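Part-time front desk + workshop helper wanted, Guerreiro Studio

Posted in: Jobs / Part time / Arts & crafts
Contact: Nhung Quách

Quick one as we need somebody before May. Guerreiro is a small bookbinding and paper repair studio, upstairs from the Hulow print shop. Family Bibles, cookbooks with the covers gone, thesis binding, the odd wedding album. We have nearly 300 jobs on the shelf and the phone does not stop.

Looking for one person, two afternoons a week to start, probably more once thesis season hits. You do not need to know how to bind a book. You do need to be able to read other people's handwriting and be nice on the phone when a job is late.

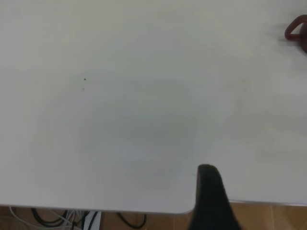
Pay is $44 per afternoon shift, plus $2 for every finished order you pack up for mailing. Paid at the end of each month. Shifts start at 1 pm and run short, we lock up at 3:30. If you can only do one of the two afternoons still write, we may split it.

What you'd be doing

Answering the phone, calling people back (there is a list, it is long)
Checking books in: title, owner, what's wrong with it, how many loose pages
Writing up tickets and keeping them WITH the book. Please.
Cutting gray board and endpapers to size, we'll show you
Packing finished orders, walking them down to the mail pickup
Tidying up at closing, glue brushes washed, scraps in the bin
Some typing. We use Tidovero for orders, it's slow but you get used to it 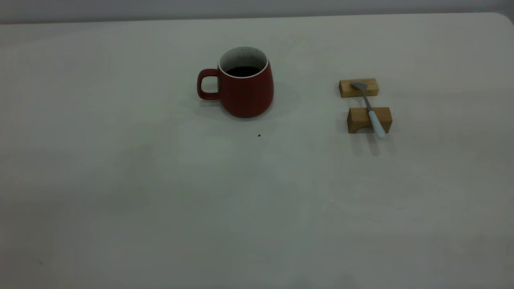

What we're looking for

Careful hands. Old paper tears if you look at it wrong
Ok with stairs and with carrying a box of books up them
Spanish, Portuguese or Vietnamese a big plus, a lot of our customers would rather not do this in English
Dust and glue smell shouldn't bother you. Wheat paste mostly, some PVA
Able to stay at least thru the fall. Training somebody takes me weeks and I'd like to not do it twice

Not a fit if you need full time hours, we don't have them right now. Students welcome, retired folks welcome. No sales, no quotas.

Perks, such as they are: coffee is on us, free use of the bench and the offcuts after closing, and you can sit in on the Ellatia beginner binding class at no charge when there's a spare seat. Street parking only, bus stops out front. 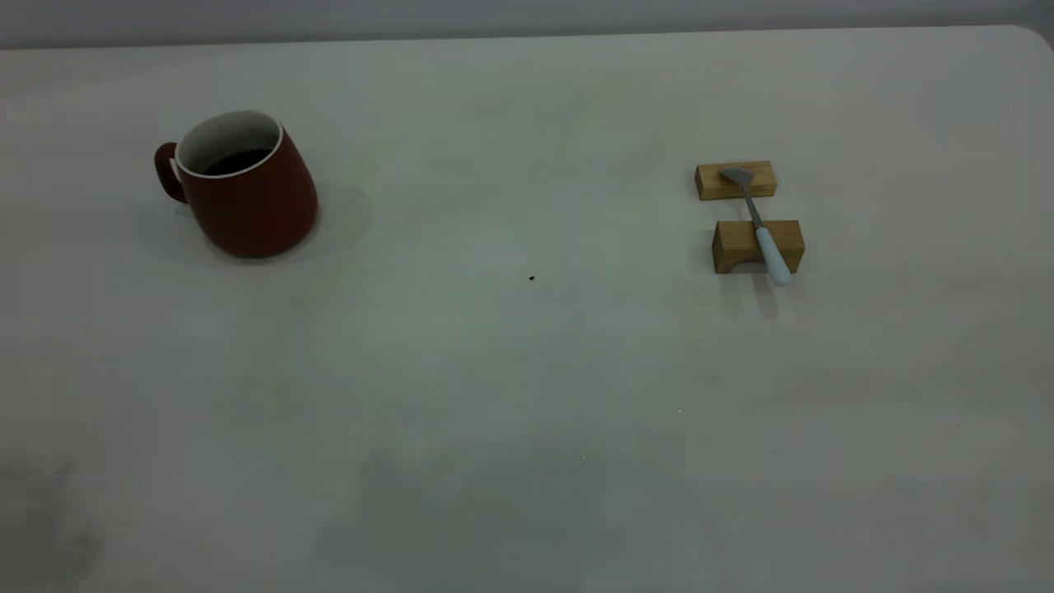 Coffee's included.

How to apply

Send a short email to Nhung with the afternoons you can do and a phone number. Resume if you have one handy, don't write one just for this. Tell me one thing you've fixed or made, anything, a hem or a bike counts. No cover letters pls.

I read everything but usualy late at night so give me a few days. If it looks good I'll call and we'll set up a paid trial shift, same rate as above. Calls to the studio before noon go to voicemail, and email is better anyway.

Ad stays up until we find someone.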